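Wedisitz Small Exhibitions
Open positions and calls
Call for participants: Letters on Cloth, a five-week course in handmade lettering for shops, stalls and school halls

Published 2026-10-06

Wedisitz is looking for participants for its next course in handmade lettering. The course is meant for people who must put words on a wall and who do not have money for a sign maker: owners of small shops, teachers, people who sell at markets, organizers of village festivals. You do not need to be an artist. You need to be able to use scissors and to have patience with glue.

We work in English, because the group usually comes from several countries. Many of us speak it as a second or third language, me included, so please do not be shy about yours.

What we will do

In the first week we draw. Every participant chooses one short word and draws it by hand many times, first with a pencil and later with a wide brush. Kári Sveinbjörnsson leads this part. He has painted names on fishing boats for many years and he is strict about the space between letters. Most beginners look only at the shape of the letter and forget the empty place beside it.

In the second week we cut. We use foam, felt and thick paper. In the third week we come to color, and here the question is always the same: how far away will the reader stand? A pale letter on a dark cloth can be read well from across a room, but the same letter on a cream wall is lost.

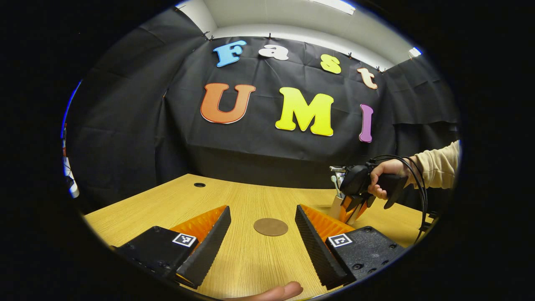
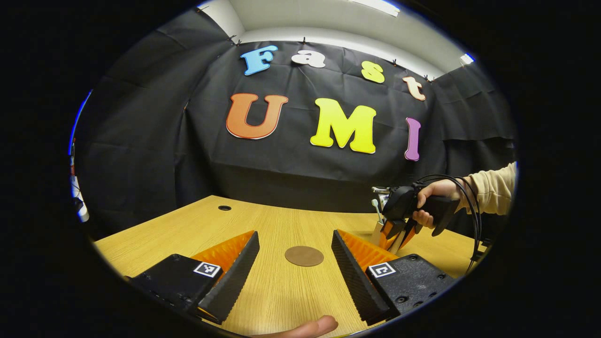

Colored letters on black fabric, in two rows.

The fourth week is for hanging. Cloth moves, and it gets wrinkles, and a heavy letter pulls it down. We will try clips, pins, tape and thread, and you will learn which of them leaves a mark on the wall. Amedeo Tedesco will teach this week. He worked before in a theater, where everything must go up in the evening and come down the same night.

The last week is for your own project. It can be the name of your shop, a welcome for a school party, or a title for a small exhibition. On the final evening we hang all the projects in the hall on Kamow Street and invite the neighbors.

Who can apply

You should be at least 18 years old and able to come two evenings in every week of the course. We prefer people who already have a real place for their lettering, but this is not a condition. Former participants of our evening classes may apply again if they bring a different project.

The hall is on the ground floor and has a wide door. If you cannot stand for a long time, we have low tables too. Please write this in your application so that we can prepare the room.

Costs

The fee is 100 euros and includes foam, felt, paper, glue and the use of all tools. Fabric is not included. You can bring an old curtain or buy cloth at the Đorđević shop next door. Two places are free of charge for people without income. To ask for one of these, write "free place" at the top of your letter. We do not ask for documents.

How to apply

Send us a letter of not more than 500 words. Please tell us:

who you are and where you live
which word or name you would like to make
where it will hang, and who will read it
if you have an allergy to glue or to paint

Add one photograph or a simple drawing of the wall, the window or the stall. It does not need to be beautiful, but we must understand how big the place is.

Letters can be given at the Wedisitz office, Kamow Street 33, or left in the box at the Amov bookstore. We accept them until the end of October. Everybody receives an answer, also those we cannot take this time, and their letters are kept for the next course if they wish so.

Questions about the program go to Kári, and questions about the room and the fee go to Amedeo. Both can be found at the office in the afternoon.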